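Privudell Ticketing Support
Case record: benefit concert tour, seat allocation and donation totals
Event organiser: Parkach Music Society
Opened by: Hilde Van Hecke
Handled by: Ward Van Rooij
Date opened: June 24, 2022
Status: Closed

Summary of the fault as reported

The organiser is presenting a touring benefit concert in aid of the Skerner children's home, with performances in 4 towns. Tickets are sold through one Privudell account, and each order may include an optional donation. The organiser reports that the donation total on the public page for the Hovland performance is lower than the total in the downloaded sales report. In addition, certain patrons who booked together have been given seats in separate rows.

The organiser asks that both matters be resolved before the printed programme goes to press, as the donation total is to appear on the inside cover. 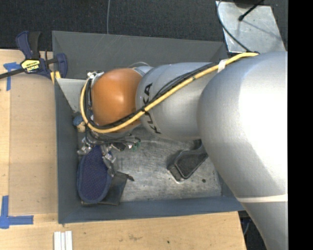
Initial checks

The sales report for the Hovland performance was downloaded again and compared with the public page. The report showed 1,608 in donations. The public page showed a smaller sum and had not changed after two further test orders, both of which were cancelled afterwards.

The following were ruled out:
- Currency setting: the same on the account and on the event.
- Refunds: none recorded against the Hovland performance.
- Browser storage: the same total appeared on a second computer and on a telephone.

The event had been created in April by copying the entry for the opening concert. Copied events keep the ticket types of the original, including any that have since been renamed. The organiser had renamed "Supporter" to "Friend of the Home" on the opening concert only. Donations attached to the old name were counted in the report but left out of the public total.

Action taken on the donation total

The ticket type was renamed on the Hovland event and the public total was recalculated. The organiser was asked to confirm that the two sums matched and to check the remaining performances in the same manner.

Seat allocation

A group booking of 10 seats for the choir's families had been divided between rows F and K. The hall plan for Hovland has a centre aisle, and the automatic allocation treats the two sides as separate blocks. No block had enough adjoining seats when the order was placed, because the organiser had held back 6 places in row F for the visiting soloists and their accompanist.

The held places were released at the organiser's written request and the families were moved into row F, on both sides of the aisle. Revised tickets were issued by email. The earlier tickets carry a barcode that is no longer valid, and front-of-house staff at Hovland should be told to accept the revised ones only. The soloists are now to be seated at the side of the stage between items.

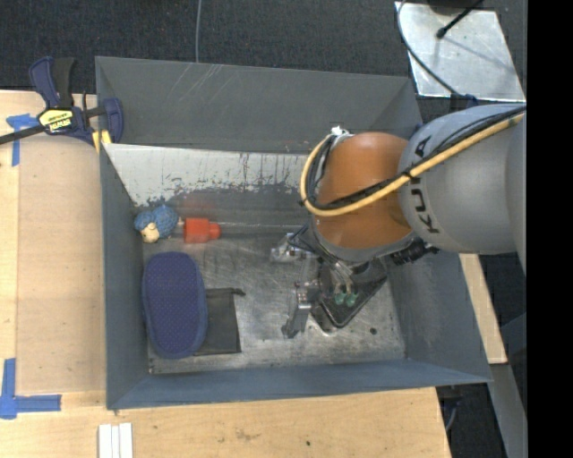 Hilde Van Hecke: Thank you for the prompt attention. The two sums for Hovland now match. I have checked the other performances and found the old ticket name on one of them, which I have corrected myself. One family in the choir group has received the revised email twice. Are both copies valid, or should they print only the second? I should also like to know whether the public total can be hidden on the night, as our chairman wishes to announce it from the stage after the interval.

Ward Van Rooij: Both copies carry the same barcode and either may be printed. It will admit each person once. The public total may be hidden under Event Settings, Donations, by clearing the box marked "Show running total". The change takes effect in about five minutes and does not prevent patrons from donating. The box may be ticked again once the announcement has been made.

Hilde Van Hecke: That is clear. The programme has gone to the printer with the corrected sum. Please close the case.

Closing note

Case closed at the organiser's request. The behaviour of renamed ticket types on copied events has been passed to the product team under a separate reference. Until a correction is released, organisers who copy an event should open the Ticket Types page and compare each name with the original before sales begin.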